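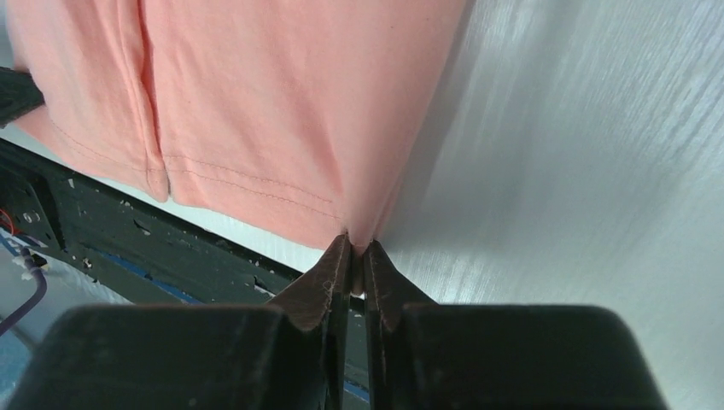
Subject: Re: [manip-sw] hem detector in the Nolance release

Quoting the earlier message from the Wekunby list account:

> The new Nolance perception module finds garment hems and corners in
> one pass. On our 800 test frames it picked a usable corner nearly
> every time. We suggest dropping the old two-step search and passing
> the corner straight to the grasp planner. Any objections before we
> merge on Saturday?

Yes, a couple.

First, the 800 frames. As far as I can tell from the log they all come from the fixed overhead view, with the shirt lying flat. The wrist view is a different problem. With a pink tee hanging and the fingertips closed on the lowest point of the hem, the double stitching runs in from the left and then sweeps off on a diagonal, and the corner itself is a small bunched tuft between the pads. There isn't much corner left to detect. Further left the cloth folds back on itself in a rounded flap, and I'd bet money the module calls that a corner too.

Second, "usable" according to whom? I ran the branch at Lotville on 5 shirts and it returned a confidence above threshold on every one. On 2 of them the point it chose was on a fold. The planner has no way of knowing that, so it plans a perfectly smooth path to the wrong bit of cloth. The old search is slow and ugly, but it does check that the stitch line ends near the point before it commits — I would like to keep that check, even if everything else goes.

I'm also not keen on the new grasp_ok flag. It is set from finger width alone. A thin pinch of jersey and no jersey at all differ by very little once the pads have gone fuzzy at the edges, and the Tehrani driver rounds the width anyway. Please don't let the folding state machine trust it.

What I'd accept for the merge: keep the old path as the default, put the new one behind a switch, and post results from wrist frames with the cloth hanging. If someone sends me the config I can run it here on 4 more garments, dark ones included.

Also, the README still says to rebuild the whole workspace after changing a threshold. Is that true? It took most of my morning.

— Lotville end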